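22/09/2018
Corrigan notebook, width estimate and pose tracking, continued from the April pages

Picked up the gap estimator again. Malachy's branch is merged and builds clean on my machine. The Nirkness box still wants the old version of the maths library, so I have left it alone and am running everything locally until Decha has a chance to look at it.

What was wrong: the finger gap we store for each step was jumping by several millimetres whenever one fingertip pad went into shadow. The old code found each pad by colour threshold, took the inner edge, and turned pixels into a gap with one scale factor. Fine on the bench at Prukatside. In people's homes the light comes from one side and the threshold loses half a pad.

New version fits the whole pad outline to a template for each finger and solves for the one opening value that explains both. The fingers are linked, so there is only one unknown and no sense in estimating two. If the two sides disagree by more than the limit, the step is marked bad and the gap is interpolated from its neighbours. Limit is 9 pixels for now. Eamon wanted 5, but at 5 we throw away good steps during fast closing, when motion blur fattens the edges.

Ran it over the Rerkamholm set, 28 episodes. Bad steps went down in all but two. Both of the exceptions start with the gripper fully open and I think the template is clipped at the widest setting. Need to extend the template range and rerun those two before I say anything to Enda.

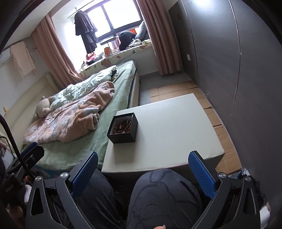 Pose tracking is the bigger headache. The visual-inertial tracker holds up well while the operator walks in, then drifts once they sit down and work close to one object. Seated episodes are the worst, and the bedroom ones are a good test: the operator's own knee is in view between the fingers, and it moves with the body while the room stays put. Any feature on the trouser print gets treated as part of the world. The window at the far end is washed out, so nothing beyond the glass is any use, and the dark wardrobe doors down the right are flat panels with very few corners. What is left for the tracker is the leaf print on the window seat, the edges of the cardboard on the floor, the blanket, and the box of beads on the white ottoman. The beads are a mixed blessing. Plenty of corners, but they all look alike, and the matcher hops from one to the next.

Tried three things.

First, a fixed mask over the gripper body and fingers. We had this already but it was drawn for the fingers closed. Redrew it as a function of the gap estimate, so it opens and shuts with them. Small gain, no cost.

Second, a mask for the operator. Used the segmentation model Benedek trained on arms and hands and added legs from the seated episodes. It catches hands reliably. Thighs in patterned cloth it gets wrong often enough to matter, sometimes taking them for bedding. As a stopgap I drop every feature in the bottom centre whenever the inertial data says the gripper is nearly still but those features are moving. Crude, works better than the model at the moment.

Third, cap the number of features per grid cell so one busy patch can't outvote the rest of the room. This did the most. With the cap on, loop closure error at the end of the seated episodes fell by almost half. Left it at the default grid; a finer grid let the beads back in.

One bug found on the way. The frame and IMU timestamps were being matched by nearest neighbour with no check on the difference, so after a dropped frame the tracker could be fed the wrong slice of motion. Episode 3154 shows it plainly: a jump in height with no matching acceleration. Added a check and a warning in the log. Malachy, this is in the shared loader, so please pull before you rerun your planner data, and throw out the cached trajectories.

Exposure: Decha asked if we could lock it. I would sooner not. Locked for the window, the floor goes too dark for the pad fit. Locked for the floor, we lose more of the far wall. Auto with a slower rate limit looks like the compromise. Not tested.

To do
Extend pad template range at full open, rerun the two exceptions
Label more seated legs for Benedek, patterned cloth first
Write a unit test for the timestamp check, with a dropped frame in it
Ask Enda which tracker settings went into the last policy training run, the config in the repo doesn't match the log
Rate-limited exposure, one short seated session, same room if possible

Left the overnight job running with the cap on and the leg stopgap on. Output goes to the usual folder under seated_b.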